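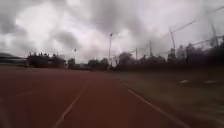 A red running track with grass along the right side.

How to Watch a Candidate Debate Without Losing the Evening

The Hotley mayoral debate runs two hours, and most people who sit through it can tell you afterward who wore the worse tie. You can do a little better with a pen and a sheet of paper.

1. Before it starts, write down 4 questions you want answered. Make them local and dull. "Who pays for the bridge repairs?" is good. "What is your vision?" will get you a vision.

2. Draw a column for each candidate. Put your questions down the side. Leave room for swearing.

3. Mark each answer as it comes: A for answered, D for dodged, S for a story about a grandfather. Some answers are all three. Use your judgment.

4. Write down every number you hear, along with who said it. Last October both candidates for county clerk claimed to have cut the same backlog, one by 42 percent and one by 100. The county's own report was a short read and flattered neither of them.

5. Skip the closing statements. They were written weeks ago and will be in your mailbox by the weekend – twice, if you have ever signed a petition.

6. Turn off the TV before the panel comes on. If you hear who won before you've looked at your own sheet, you will find that you agreed all along.

7. Next morning, check two of the numbers. The budget is on the town website under Documents, then Archive, then Documents again. Halima Kioko at the clerk's office will email you the PDF if you give up, as I did.

If your sheet is mostly D's, send the unanswered questions to both campaigns and give them a week. Keep the replies. Keep the form letters too, which are often the more revealing of the two.

– Archie Nisbet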